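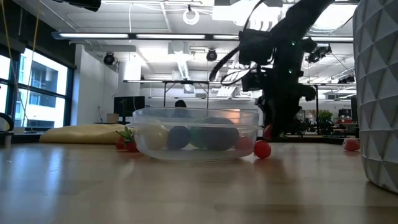
The Tomato Will See You Now

How a generation of supermarket shoppers learned to buy fruit with its eyes, and what it has cost us at lunch

Every household I know has a bowl on the table that nobody eats from. In my parents' house it held wax pears. In mine it holds real ones, which by the second week have much the same texture, and a lemon I bought for a fish dish I did not make.

I bring this up because I have spent most of the winter trying to find out why fruit and vegetables got so good-looking. I don't remember them being this handsome when I was a kid. The tomatoes that came over the fence from next door had cracked shoulders and a belly button, and one of them was always shaped like a senator. They were handed across in a paper sack with the bottom going soft. We ate them over the sink with salt.

The ones at my supermarket in Kinsella look like they have agents. They are the red of a new fire truck, all one size, and they will sit on your counter through a change of government. I once dropped one on the kitchen floor and it came back up a little. I cut it open and found a pale, orderly interior, like a dentist's office. It tasted like water that had been told about a tomato.

So I called a few people who grow food for a living, and the first thing they did was ask me not to blame them. Fair enough. A grower outside Kinsella, who raises tomatoes on land his family has worked for longer than he cares to discuss, told me he grows two kinds. One goes to the stores. The other goes to his own table and to whoever stops at the end of his driveway with cash. I asked which he was prouder of. He looked at me the way you look at a dog that has walked into a screen door.

The store tomato, he explained, has a job, and the job is travel. It gets picked green and firm, packed, stacked, trucked, and brought along to red with a little ethylene gas, the same stuff a tomato makes for itself when left alone. It arrives looking terrific. Flavor is sugar and acid and a whole crowd of faint smells, and much of that gets made while the thing is still hanging on the plant, in the sun, doing nothing. Cut that part short and you get the color without the news.

Nor is it only the picking. Breeders spent decades choosing plants for yield, toughness, and an even red all the way up to the stem. Some of the genes that gave us that lovely uniform skin turned out to come with less sugar. The old tomatoes had green shoulders, and shoppers left them in the bin. We voted with our carts, and we elected the shoulders out.

The strawberry has gone the same way, only bigger. I bought a box in November, which was my own fault, and the berries were the size of a child's fist. They were white in the middle, with a crunch. My daughter ate one, thought it over, and asked whether we had any crackers.

Then there is the storage problem, which I regret to say is on us. I surveyed my own friends by the rude method of opening their refrigerators. Tomatoes in every one. A ripe tomato kept cold for a week loses a good part of its smell, and the smell was most of what you paid for. When I mentioned this to my hosts, they nodded warmly and shut the door with the tomatoes still inside. One of them pointed out that I had arrived uninvited. The bananas were in there too, black as boots. 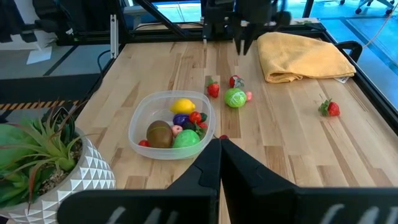

So should anything from the produce aisle go in the refrigerator at all?

Plenty of it should: berries, leafy greens, broccoli, carrots, and anything you have already cut. Lemons last for weeks in there, too, though they are fine on the counter for several days. Keep tomatoes, peaches, and avocados out until they are ripe, and then eat them, a step many households skip.

There are people working on the flavor question from the other end. Fornedik, a small seed company with a catalog that reads like a personals column, sells seven tomatoes it describes as "not for everyone." I ordered 4 packets. The one called Birkonero is supposed to come up nearly black, split in heavy rain, and refuse to be shipped anywhere. The catalog says it "sulks in wind." I have never felt so understood by a vegetable.

My wife would like it noted that we do not have a yard. We have a fire escape and a landlord. The seedlings are on top of the bookcase under a desk lamp, leaning toward it like people at a bar trying to hear the game. Two have died. I talked to the others about it.

If you would rather not garden on furniture, the growers had some advice. Buy the small ones. A cherry tomato can be perfectly decent even in the dull months, having less room to be boring in. Buy canned for sauce, since those were picked to go a short way into a can and not a long way in a truck. Smell the stem end before you buy, and if a clerk from the Clemon Market is watching, smell it anyway. I have been watched. He came over and asked if I was finding everything all right, and I had to tell him the truth, with a tomato at my nose, that I was not.

And wait, if you can stand it. The grower's driveway table goes up in summer and comes down when he gets tired of making change. He doesn't advertise. Last year I bought a bag of the ugly ones, split and lumpy and still warm, and meant to bring them home for supper. There was salt in the glove compartment, left over from some drive-through. I got as far as the second stoplight.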